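Tirnavano snail

The Tirnavano snail is a small freshwater snail kept in home aquariums, where it is liked for its calm ways and its steady appetite for algae. Keepers often shorten the name to "Tirna," and you may also find it sold as the Lengyel snail, after the river valley where it was first collected for the hobby. It is a peaceful animal that gets along with nearly everyone, and many people who buy one as a helper end up growing very fond of it for its own sake.

Appearance

The shell is rounded and a little taller than it is wide, with a pointed tip that tends to wear down as the snail gets older. Most are honey brown with darker bands, although a plain yellow form called Collix has been bred for years and has a loyal following (it does show up beautifully against dark gravel!). The body is gray with fine speckles, and the feelers are long and thin and nearly always on the move. Young snails have clear, thin shells that thicken slowly over the first season, so they should be handled gently or, better still, left alone.

In the aquarium

A tank that has been running for a good while suits this snail far better than a new one, as the glass and stones will already have a soft green film for it to graze on. Hard water is best. In soft water the shell becomes pitted and chalky, and keepers in soft-water areas often tuck a piece of cuttlebone behind the filter to help matters along. The snail likes a gentle current and plenty of shade, and it will spend a good part of the day resting under a leaf before setting off on its rounds in the evening. A lid is a sensible thing to have, for it does climb.

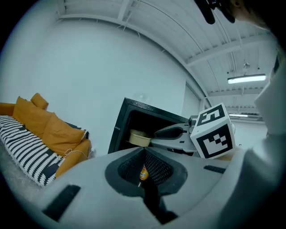 Hand-held gripper with a mesh-lined opening and a gray finger.

Feeding

Algae makes up most of the diet, but a single tank seldom grows enough of it to keep several snails well fed. Blanched zucchini, spinach and green beans are all taken happily, and a sinking wafer dropped in after lights out will usually be found by morning. Leftover vegetables should be lifted out the next day. Healthy plants are mostly left in peace, though a hungry snail may start on the softer ones.

Breeding

Males and females look alike from the outside, so breeders begin with a small group and wait. Eggs are laid in clear, jelly-like clusters on the underside of leaves, with up to 30 in a cluster, and the young hatch as tiny copies of their parents. In her keeping notes, Florencia Núñez recorded 1,387 hatchlings from a single group, with the busiest stretch in October, and found that they did best when left in the same tank as the adults.

Tank mates

Small tetras, rasboras, dwarf shrimp and corydoras all make good company. Loaches and puffers eat snails and should be kept elsewhere. Medicines containing copper are harmful to the Tirnavano snail even in small amounts.

See also: Zunico shrimp; Freshwater algae; Aquarium water hardness

Page last edited 2020-04-04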